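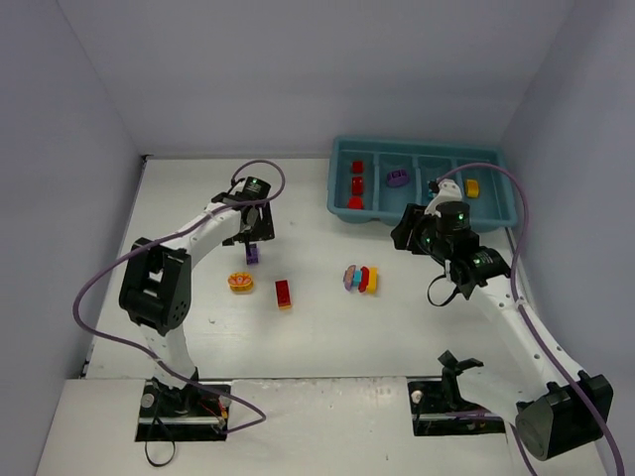 WORVILLE, 11/4/20 - Hi, I'm Naveed Jafri, and I'm so happy to tell you that Callamar is bringing out its first block sets for small builders in January! We're calling the line Weta. The idea came from my own living room floor (ouch), where blocks went everywhere and stayed there. So we paired colored blocks, arches and rounded pieces included, with a tray split into compartments, and sorting by color became part of the play. My kids now fight over who gets to put the red ones away. Sets come in 100 pieces, and the Frei toy store in Worville is taking orders now.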